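Wonton: desk rack notes

Kept by Pui-shan Shih. Last edited 4th August.

Contents

A black wire-mesh rack on a pale wood-grain table, and the long box that goes in it. The folder holds 80 entries — 41 have notes. File names use the table number, then the item.

Pictures

Table 2, rack and long box:

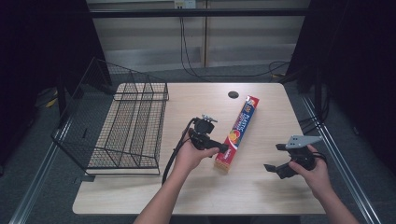
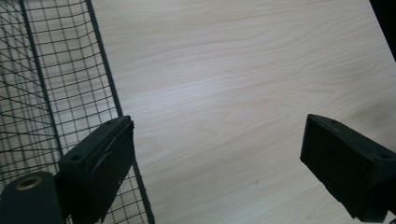
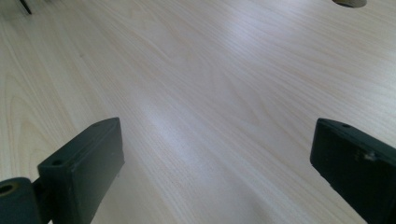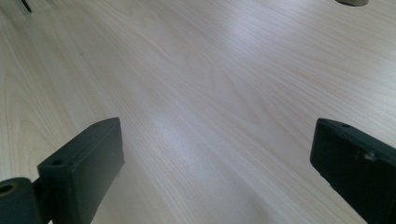
Known gaps

Rack sizes are missing. The July entries still use the old table numbers — ask Imad Nimri before renaming them.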